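Wistanon boards > Film > Horror > Provton (spoilers inside, you were warned)

Thread started August 12, 2020

cellardoor_kim
ok so finally watched Provton last night, the two hour cut. Did not get the hype. It's fine?? Good first half, great sound, then the last act is a guy explaining the curse to another guy in a parked car. For like ten minutes. I kept waiting for somthing to be in the back seat.

What am I missing. People on here were calling it best horror of the year back in January.

mothlight
You're missing that there IS something in the back seat. Watch the rear window when he says the line about the well. It's out of focus but it's there.

cellardoor_kim
ok going back to check

cellardoor_kim
I see a headrest

mothlight
It moves.

gutterpress43
It's a headrest. I've seen this three times, once in a theater with a real screen, and it is a headrest. People want that scene to be good so bad they're inventing monsters for it.

The movie has one real problem and it's the script. Irov was written by the same team and had the same thing - super strong setup, nothing explained, everyone loved it, so for the next one they figured they'd explain all of it. The well, the brother, why the dogs won't go upstairs. I did not need to know about the dogs.

tapehiss
Disagree on the dogs, the dog thing is the only backstory that works. It's short and the mom says it while doing dishes and never brings it up again. Thats how you do exposition.

The car scene though, yeah. No defense.

gutterpress43
fair on the mom. she's the best actor in it by a mile

lowbudgetlou
Gonna defend the car scene a bit. Not the writing. The way it's shot. One take, no music, you can hear the seatbelt creak. I was tense the whole time and I couldn't tell you a word of what he said.

cellardoor_kim
so you liked it by not listening to it

lowbudgetlou
Pretty much yes

splicer_dan
Long post, sorry, typing on break.

I think people are comparing the wrong things. Everybody puts Provton next to Irov because same writers, but Irov was a 20 day shoot in one house and you feel it in a good way. Nobody leaves the house so you know every door. By the time the pantry opens on its own you've been looking at that pantry for an hour. Provton has the house, the school, the motel, the quarry, the other house. Never in one place long enough for it to get scary. Second time we see the motel I'd forgotten there was a motel.

Also the jump scares. First one with the coat rack, great, fell for it completely. Second one same trick with the coat rack. Third one they show you the coat rack and hold on it and then it comes from the other side, and half my row laughed. You get one coat rack per movie.

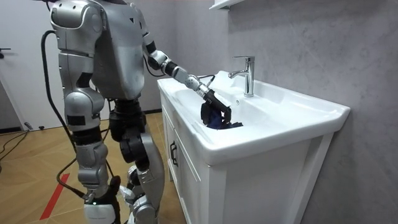 And the score is doing way too much work in the back half. Every time the brother walks into a room you get the low cello thing, even when he's only getting cereal. By the end I was numb to it, and then when the cello stops for the quarry scene it's supposed to be this huge moment and I just thought my speakers cut out.

Still a 6 out of 10. Would watch again for the first forty minutes.

mothlight
The brother getting cereal is the scariest scene in the film and I won't be taking questions.

tapehiss
The cello is in the house before he is though. Rewatch the opening. Low note under the title card, under the realtor, under the kids running around. It isn't his theme, it's the house's. He just gets more of it once he's been down the well.

splicer_dan
huh. ok that's kind of neat. Doesn't fix the cereal for me but I'll give it another listen

gutterpress43
See this is what I mean, every dumb choice in this movie has a guy online with a reason for it

tapehiss
I'm the guy

lowbudgetlou
Has anyone seen the long cut? Panganiban put it out on disc, only 3000 copies, I've got number 1681. Nearly 20 minutes longer. The motel actually pays off in that one, there's a whole bit with the ice machine.

cellardoor_kim
is the car scene longer

lowbudgetlou
...yes

cellardoor_kim
absolutely not

splicer_dan
wait what's the ice machine bit, spoil it, I'm never finding a copy

lowbudgetlou
SPOILER
She goes out for ice at night, machine's humming, fills the bucket, walks back. Then you hear it still dropping ice behind her. Keeps dropping. She doesn't turn around. Shot just stays on her face all the way down the walkway and the ice doesn't stop. Cut to morning. Never mentioned again.

splicer_dan
and they CUT that?? and kept coat rack number two??

mothlight
ok that's better than anything in the release version and I love the release version

gutterpress43
That's an Irov scene. That's what I've been saying. Whoever trimmed this thing took out the scary parts and left the homework.

tapehiss
Pacing wise I sort of get it, it's another motel scene in a movie that already wanders. But yeah. Painful.

cellardoor_kim
alright I'm softening. If the long cut ever gets to streaming I'll try it and skip the car. Still think best of the year is nuts tho

mothlight
What's your best of the year then

cellardoor_kim
havent got one. Slow year. Probably rewatching Irov this weekend

gutterpress43
correct answer

lowbudgetlou
Watch it with headphones if you never have. The pantry hinge goes left to right, freaked me out so bad I paused it

mothlight
Just checked the back seat again btw. Frame by frame. It moves.

gutterpress43
headrest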